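Flasetti Disk Copy, version 4: my review after one month

I am using an old laptop from Bikon as my main computer, and in January its hard disk started to make errors. I bought a new SSD, but I did not want to install Windows and all my programs again. In a forum somebody recommended Flasetti Disk Copy, so I tried the free version first and paid for the full one later.

Installation

The setup file is small and the installation took less than a minute. Please choose "Custom" on the second page. If you choose "Quick", it also installs a toolbar called Ormsby Search, and I needed a long time to remove it from my browser. For a paid program I find this not correct.

After the start you see two lists, the source disk on the left and the target disk on the right. It is easy to understand, also for a person who never cloned a disk before. Check the disk names two times before you click Start, because everything on the target will be erased.

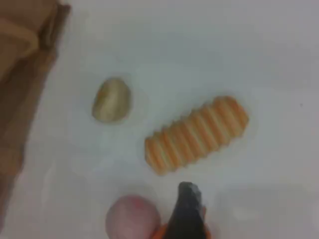

Small things on a white surface

Copying the disk

My old disk had 903 GB in use. The first attempt stopped at 17 percent with the message "Source read error". There was no explanation and no button to continue. I looked in the settings and found an option "Skip bad sectors" under Advanced. With this option the copy was finished in 12 hours. I let it run overnight with the power cable connected and the sleep mode switched off.

The new disk started at once. Windows asked me to activate again, but it accepted my old key. Two video files were damaged, and I think this is the fault of the old disk.

Before this I had tested Fustine Clone, which costs less. It copied faster, but it could not make the partition bigger on the new disk, so I had to do it by hand in Disk Management. Flasetti does it automatically if you mark the box "Use full space".

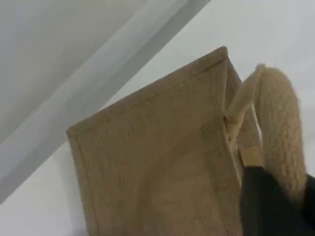

What I like and what I do not like

The program is clear, and the boot repair tool on the USB stick is very useful. I also like that the license is for life and works on two computers.

The help file is poor and it still shows the pictures from version 3. I wrote to the support on a Monday and received only an automatic answer. The remaining time on the screen is also wrong, it jumps from one hour to nine and back again.

I give it 4 stars from 5. The missing star is for the toolbar.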